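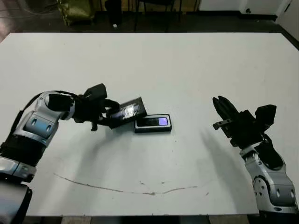 Two black devices, one held above a white tabletop, the other lying on it with its small screen lit.

Device Lending Desk — Frequently Asked Questions

The lending desk in Celtville gives out handheld devices to members for short periods. Please read this page before you write to us, many answers are already in it.

Who can borrow a device?
Every member with a valid card. If you joined through the Ngui branch, your card is good also in Celtville, but you must show it once in person so that we can copy the number into our list.

How long can I keep it?
Two weeks. You can extend one time for one more week, if no other person is waiting. To extend, write to us before the return day, not on it.

Do I pay something?
The loan is free. We take a deposit of 50 dollars for each device and give it back when the device is checked. With two devices the deposit is double.

Why do you put devices on a white table for checking?
On a dark table we had missed small screws and one memory card. On white we find them quickly. Vilmos Nyitrai painted the first table himself, and when we moved to the bigger room we bought a large one in the same color.

What do you check when I bring a device back?
We lay it flat and look if the screen turns on. Then we look at the corners, the buttons and the charging port. Last, we compare the number on our sticker with the number on your loan slip. This takes a few minutes for each device, so please do not come at five minutes to closing.

My sticker has only three digits. Is this a mistake?
No. Older devices have short numbers, for example 768 or 972. Newer ones have four digits, such as 2043. Write the number exactly as you see it and do not add a zero in front.

The screen is on but shows nothing I can read. What should I do?
Hold the power button for ten seconds and let it start again. If it is the same after this, charge it overnight and try in the morning. Please do not open the case — the warranty with our supplier, Jimadier, ends when the seal is broken.

I see only reflection when I use it at my desk. Can you change the screen?
We cannot change it. Tilt the device a little, or turn off the lamp directly over it. We have also matte films from Sosola, ask for one at the desk. They are not returned.

Can I clean it?
Yes, with a dry soft cloth. Do not use kitchen spray or wet wipes.

Can my friend return the device for me?
Yes, if your friend has the loan slip. Without the slip we accept the device, but the deposit waits until you come.

What if I lose it?
Tell us as soon as you can. We keep the deposit, and Amirul Majimbun will write to you about the rest of the price, which depends on the age of the device.

When are you open?
Every afternoon from 2 to 6, except Monday. In December we close one hour earlier.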